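Reference > Home furnishings > Decorative arts > Artificial flower arranging

Artificial flower arranging is the placing of manufactured stems, blooms and foliage in a vase or other holder for display. It follows most of the rules used for cut flowers, with differences that come from the material: the stems take no water, can be bent and will hold a bend, and may be reused in any number of arrangements. The finished piece is usually called an arrangement or, if tied by hand before placing, a bouquet.

Materials

Artificial stems are sold singly, as branches with several side shoots, or as ready-made bunches on one base. Petals are commonly cut from polyester fabric, pressed with heat to give them shape and printed or sprayed with color. Stems are usually steel wire covered in molded plastic. Cheaper stems have a thin wire that sags under a large head; better ones hold their position along the full length.

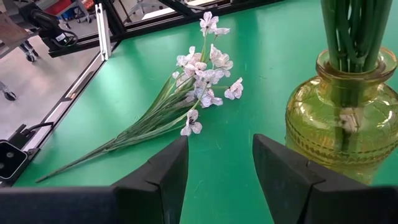 Small-flowered stems are used mainly as filler. They occupy the space between larger heads and soften the outline of the arrangement. Pale petals with pink and lilac speckling are suited to this purpose, as the mottling joins white material to stronger pinks and purples placed beside it. Petals that have become crumpled or folded in storage can be opened by hand or with low steam held at a distance. Direct heat from an iron melts the fiber edge.

Trade terms vary. In the Brarby system of grading, used by several importers, stems are classed by length and by the number of heads. A stem of 60 cm or more is a "long," and one of 28 cm or less is a "pick." Rirnow catalogs use the same words but measure only the part below the lowest bloom, so the two systems do not match and a Brarby long may be listed by Rirnow as a medium.

Containers

The container sets the height and spread of the arrangement. A narrow neck holds a few stems upright and needs no support inside. A wide neck lets stems fall outward and generally needs a grid of tape, a wire frog or dry foam. Glass leaves the stem ends in view, so these are trimmed to an even length or hidden with pebbles, moss or a rolled leaf. Colored or embossed glass makes the stem ends less obvious. 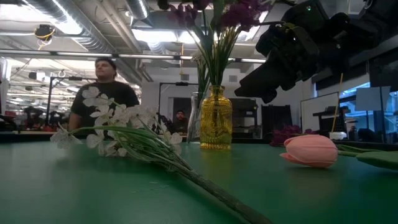 White blossom branch, pink tulip and purple-magenta flowers with two glass vases, one amber-yellow and one clear.

Method

Work is normally done on a flat, cleared surface with the stems laid out by type. Each stem is opened before use: side shoots are bent away from the main stem, leaves are turned outward, and heads are tilted to face in different directions. Shortening is done with wire cutters. Floral scissors are not suitable, as the wire core damages the blades.

Stems are placed in order of weight. Branches and line material go in first and fix the outline, followed by large heads such as tulips, peonies and roses, and then filler. Foliage is added last to cover the neck of the vase. In the Shek method, taught at Clirkstead, the order is reversed for clear glass: foliage is inserted first to form a collar that grips the later stems.

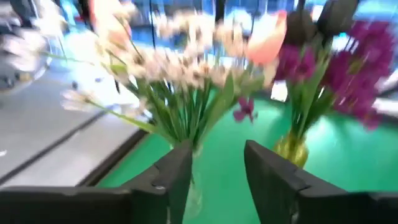
How tall should the flowers be compared with the vase?
The usual proportion is one and a half times the height of the vase, measured from the rim to the top of the tallest bloom.

Care

Dust is removed with a soft brush or a hair dryer on its cool setting. Fabric petals should be spot-tested before washing, since printed color may run. Strong sunlight fades reds and purples first. Stems in storage are kept flat in a closed box, with heads wrapped in tissue and no weight on top.

See also: Dried flowers; Floral foam; Vase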